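3. Folding on the bed

3.1 Why beds and not tables

Most of what I've read about how people fold laundry at home assumes a table. I get why – a table is flat and stays put, and you can draw a grid on it. But when I started visiting homes in Stultham for this study, the table was nearly always full of other things, and the folding went on in the bedroom. So this section is about beds, and about T-shirts in particular, which were the most common item in every pile I looked at.

A bed is a funny sort of work surface. It's low, so you bend. It gives a little when you press on it. And what's on top of it matters far more than I expected when Ottmar Pfeiffer and I wrote the first version of the coding sheet back in November. We had one box for "bed" and that was it! By the second home we had crossed it out and written in the covering as well: quilt, sheet, blanket, mat.

The home I keep coming back to is one I'll call Feltcombe (all the homes go by made-up place names here, so please don't look for it on a map). The bed there had a bamboo mat made of small honey-brown tiles, with a pink floral sheet across the upper part and a flatter, straw-colored mat past that, up by the wall. You could put a shirt down on three quite different surfaces without moving your feet. The gray T-shirt I talk about below was laid out on the tiles, with a sleeve and part of the body already turned in toward the middle.
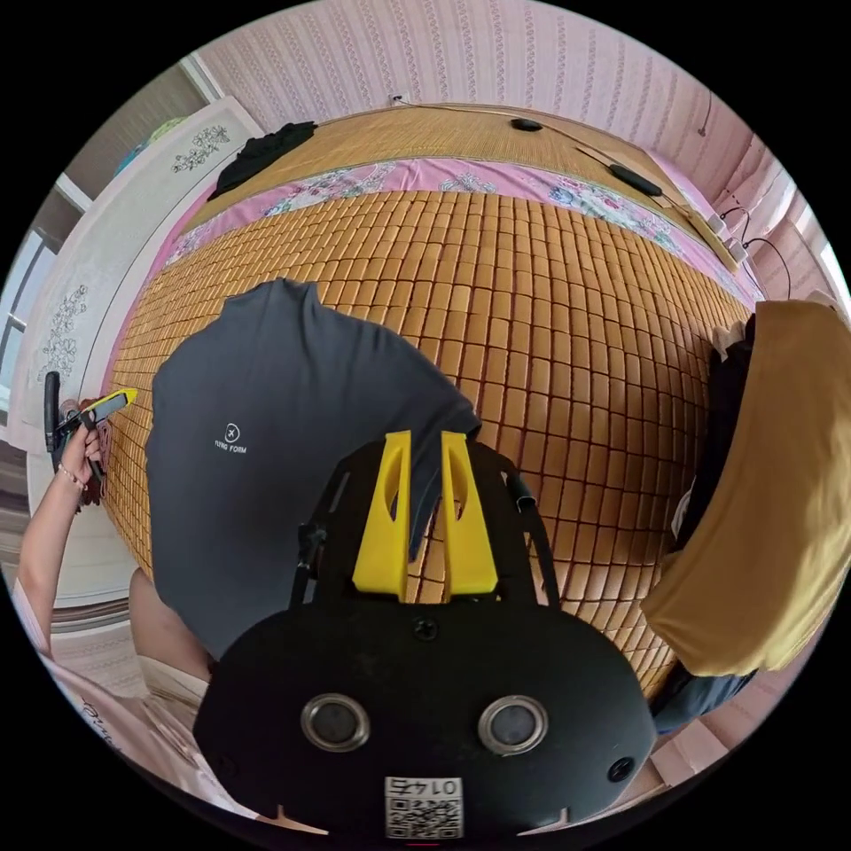

3.2 Edges, hems and the small logo

I asked everybody the same thing: how do you know where the fold goes? I was hoping for a rule, maybe a third of the width or something like that. What I got was landmarks. People look for the shoulder seam, the side seam, or whatever happens to be printed on the front, and they work from there. Nijs (2 adults, 5 loads in the weeks I was visiting) went by the neck label every time, even on shirts where it had been cut out and only a scratchy little stub was left.

A small print low on a shirt makes a handy landmark, and I started marking those on the coding sheet too. It sits close to the hem, so it tells you which side is up and how far you've gone, and you don't need to flip the shirt over to check. With a plain dark shirt you lose all that. I tried folding 11 plain ones at home after the Fri 17 April visit and kept turning them around to find the front, which did nothing for my mood.

The other thing I want to bring in is lifting. Our first coding sheet treated folding as something that happens flat, with the cloth sliding over itself. Watch for a while and you see how often the cloth comes up off the bed, held along an upper edge, with the rest left to hang (Figure 2). I've coded this as its own step, "lift and hang," and kept it apart from shaking out, which is quicker and mostly happens before the first fold.

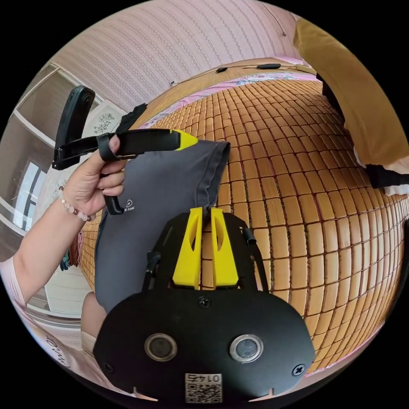
Figure 2. Gray garment held along its upper edge, with the cloth hanging in a long loose sheet over part of the bed.

Ottmar and I disagreed about this step for a good while. He thought a lift was just a correction, a way of undoing a crooked fold, and he wanted it counted under "restart." I don't think that works for Stultano, the largest home in the study, where lifts came before the first fold as often as after it. We ended up keeping the separate code and adding a note field for what came next. The note field is messy and I wouldn't use it for any kind of count, but it's where most of the examples in Section 4 come from.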